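Zwischenbericht zum Teilvorhaben »Greifervergleich am Zweiarmplatz«
Berichtszeitraum: April bis Juli
Zuwendungsempfänger: Sallier, Standort Bekthorpe

## 1. Stand der Arbeiten

Im Berichtszeitraum wurde der Vergleich der beiden Greifervarianten am Zweiarmplatz in Bekthorpe fortgeführt. Untersucht werden der bisher eingesetzte Parallelgreifer aus dem Vorgängervorhaben Stallside sowie eine Ausführung mit flachen Fingern, deren Konstruktion vom Projektpartner Halonen stammt. Die im Antrag vorgesehene Aufgabe, das Auf- und Abdecken eines einzelnen Gedecks, blieb unverändert.

Arbeitspaket 1 (Aufbau und Kalibrierung) ist abgeschlossen. Arbeitspaket 2 (Vergleichsläufe) wurde im Mai begonnen und läuft planmäßig. Bis zum Stichtag wurden 3586 Greifversuche aufgezeichnet und mit Angaben zu Greifer, Gegenstand und Ergebnis versehen. Die Aufzeichnungen liegen vollständig auf dem Projektserver und sind für Halonen lesend freigegeben.

## 2. Versuchsbedingungen

Alle Läufe beginnen mit demselben Gedeck aus Platzdeckchen, Teller, Gabel, Löffel und Stielglas. Beide Arme stehen zu Beginn mit leeren Greifern neben den vorderen Ecken des Deckchens. Die Ausgangslage wird vor jedem Lauf mit einem Referenzbild abgeglichen; bei Abweichungen wird neu eingerichtet. 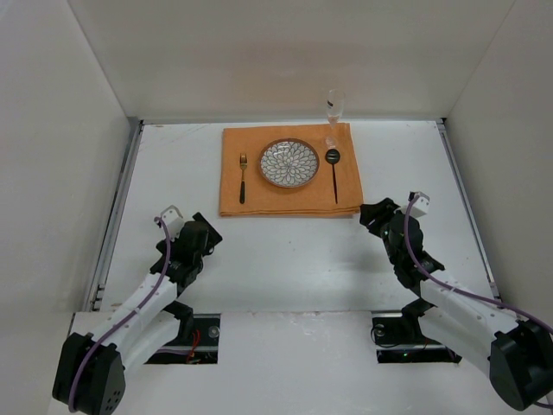 Die Versuche verteilen sich auf 16 Testreihen, in denen jeweils Greifer, Annäherungswinkel und Schließkraft festgelegt sind. Innerhalb einer Reihe wird keiner dieser Werte verändert. Läufe, die wegen eines Kommunikationsfehlers der Steuerung abgebrochen wurden, gehen nicht in die Auswertung ein, bleiben jedoch im Datenbestand gekennzeichnet.

## 3. Vorläufige Ergebnisse

Beim Besteck zeigt die flache Fingerform einen deutlichen Vorteil. Gabel und Löffel lassen sich am Griff unterfahren, ohne dass der Stoff nennenswert mitgezogen wird. Mit dem Parallelgreifer entstanden dabei wiederholt Falten im Deckchen, die den nachfolgenden Griff zum Teller erschwerten.

Beim Stielglas fällt der Vergleich anders aus. Die flachen Finger halten den Stiel nur bei genauer Ausrichtung sicher; schon kleine Winkelfehler führen zum Verdrehen des Glases im Griff. Der Parallelgreifer ist hier weniger empfindlich. Halonen prüft derzeit eine Fingerauflage mit höherer Reibung.

Zum Teller ist noch keine belastbare Aussage möglich. Der Griff am Rand gelingt mit beiden Varianten, die Ablage streut jedoch stärker als erwartet. Ob die Ursache im Greifer oder in der Bahnplanung liegt, wird in den nächsten Testreihen getrennt untersucht.

## 4. Abweichungen vom Arbeitsplan

Die Lieferung der Ersatzfinger verzögerte sich um 2 Wochen. Die Läufe mit erhöhter Schließkraft wurden deshalb zurückgestellt und die Reihen mit verändertem Annäherungswinkel vorgezogen. Auswirkungen auf den Abschlusstermin von Arbeitspaket 2 bestehen nach heutigem Stand nicht. Mittelumschichtungen sind nicht erforderlich.

## 5. Nächste Schritte

- Nachholen der Läufe mit erhöhter Schließkraft
- Erprobung der neuen Fingerauflage am Stielglas
- Getrennte Auswertung von Greif- und Ablagefehlern beim Teller
- Abstimmung der Auswahlkriterien mit Halonen im September

Die Entscheidung über die in Arbeitspaket 3 zu verwendende Greifervariante wird dem Zuwendungsgeber mit dem nächsten Zwischenbericht zur Kenntnis gegeben.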